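Kapitel 5
Lagerhaltung und Bestellmenge

5.1 Warum Betriebe Vorräte halten

Ein Betrieb, der jede Ware genau in dem Augenblick erhält, in dem er sie braucht, benötigt kein Lager. In der Praxis kommt dieser Fall selten vor. Lieferungen verspäten sich, Kunden bestellen unregelmäßig, und viele Lieferanten geben Mindestmengen vor. Vorräte gleichen diese Schwankungen aus. Sie binden jedoch Kapital, beanspruchen Fläche und können veralten oder verderben.

Die Lagerhaltung bewegt sich also zwischen zwei Kostenarten. Zu den Lagerkosten zählen Miete, Energie, Versicherung, Löhne des Lagerpersonals und die Zinsen auf das gebundene Kapital. Die Fehlmengenkosten entstehen, wenn eine Ware nicht verfügbar ist: Aufträge gehen verloren, Maschinen stehen still, Eilzuschläge fallen an. Lagerkosten lassen sich der Buchhaltung entnehmen, Fehlmengenkosten müssen meist geschätzt werden.

Als durchgehendes Beispiel dient in diesem Kapitel der Großhandel Dravance mit Sitz in Atmont. Das Unternehmen beliefert Handwerksbetriebe mit Dichtungen, Ventilen und Kleinteilen. Es führt 3.279 Artikel, von denen der größte Teil beim Hersteller Ravitz eingekauft wird. Ein kleineres Außenlager befindet sich in Coste.
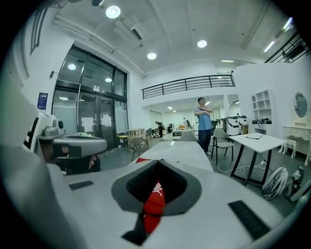
Nicht jeder dieser Artikel verdient die gleiche Aufmerksamkeit. Bei Dravance entfallen 75 Prozent des Jahresumsatzes auf einen kleinen Teil des Sortiments. Solche Artikel werden in der ABC-Analyse als A-Güter bezeichnet. Ihr Bestand wird laufend überwacht, und schon geringe Abweichungen vom Plan werden geprüft. Bei C-Gütern, etwa einfachen Gummiringen, wäre derselbe Aufwand teurer als ein etwas zu hoher Vorrat.

5.2 Meldebestand und Sicherheitsbestand

Der Meldebestand ist die Menge, bei deren Erreichen eine neue Bestellung ausgelöst wird. Er muss den Verbrauch während der Lieferzeit decken. Hinzu kommt der Sicherheitsbestand, der im Normalfall nicht angetastet wird.

Meldebestand = Tagesverbrauch × Lieferzeit in Tagen + Sicherheitsbestand

Dravance verkauft von einem Absperrventil täglich 49 Stück. Ravitz liefert innerhalb von 5 Tagen. Der Verbrauch während der Lieferzeit beträgt damit 245 Stück. Legt das Unternehmen zusätzlich den Bedarf von zwei Tagen als Sicherheitsbestand fest, also 98 Stück, so liegt der Meldebestand bei 343 Stück.

Die Formel setzt voraus, dass Verbrauch und Lieferzeit annähernd konstant sind. Im März, wenn viele Installateure ihre Vorräte auffüllen, trifft das für Dravance nicht zu. Wie sich der Sicherheitsbestand an saisonale Schwankungen anpassen lässt, behandelt Abschnitt 5.3.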